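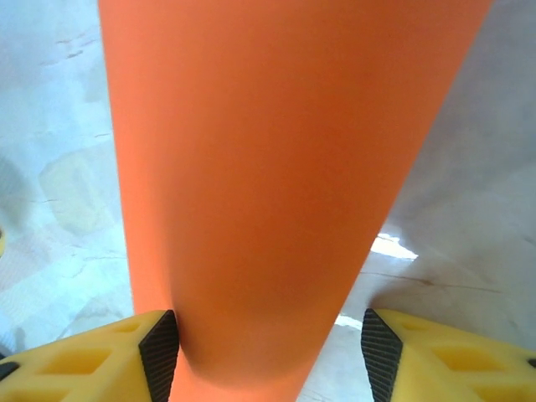

Diary › Life in Zullcombe › Allotment and walking

30 May 2025

The swifts have come back to our street and I am writing it down before I forget how the day was. I heard them first at breakfast, with the window open, and I went to the stairs with the bread still in my hand. Last year I had already given up waiting when they arrived. In the evening I painted the new nest box for them, the front only, and I wanted a warm colour, a full orange, smooth and without shine, a little darker and more red on the side that is turned from the light. The shop in Uramport had only something they call apricot. I bought it, and now I am not satisfied. It looks like the inside of a biscuit.

I should explain the box to myself, because in December I will not remember. The entrance hole must lie flat, like a letter opening, and low down on the front. The first one I made had a round hole, and in one spring the sparrows took it. I do not complain about the sparrows. They were good tenants, only very loud before six.

We use this website to keep small files called cookies. By continuing to read you accept them.

I had the day free from the office, so after breakfast I took the bus to Uramport for the paint and for screws. The ticket is now 3 pounds and the driver does not like coins. A woman behind me was telling somebody on the telephone the complete story of her kitchen floor, and I must admit I wanted to hear the end, but she got off by the hospital. The tiles had come in the wrong size. Perhaps they were sent back.

At the ironmonger I asked for "screws against rust" and the man understood me, but he said "stainless" very slowly, in a kind way. I have lived in this country long enough to know the word. It simply does not arrive in time when somebody is looking at me. They sell the screws in boxes of 100, and I need eight. The rest will go to the drawer with all the other rests.

I walked home by the river path instead of taking the bus. The hawthorn is finished and the elder is beginning. Below the old Catacutan mill there was a heron in the shallow water, standing so still that two boys with bicycles passed it and did not turn their heads. I sat on the wall and ate my apple. I had planned to stay five minutes and I stayed until my legs were cold.

Then the ladder. I am not a friend of ladders. Ours has twelve steps and I trust seven of them. I carried it out, I put it against the wall, I carried it back, because the wind was coming around the corner of the house and the paint was anyway still soft. Tomorrow, if it is calm. The box must hang under the roof edge on the north side, with nothing below it — these birds fall out of the nest when they start and need the free air.

In the afternoon I read again the little booklet from the Zurnumton bird group, which I bought two years ago at their table on the market. They write that in their last summer survey they had 72 nests in the whole district. It made me a bit sad, and then it made me measure the hole again. Two millimetres too narrow! I had to file it with sandpaper around a pencil, and of course the fresh paint got dusty. So there will be a second coat of the biscuit colour after all.

Supper was potatoes with dill and the last eggs. I ate outside on the step, in my coat. The swifts came over very low, screaming, then up and over the chimney of the neighbours, and again. My mother used to say that they scream because they are late. I have never found a better explanation in any book.

To do: oil for the hinge, return the library book, ask if somebody can hold the ladder.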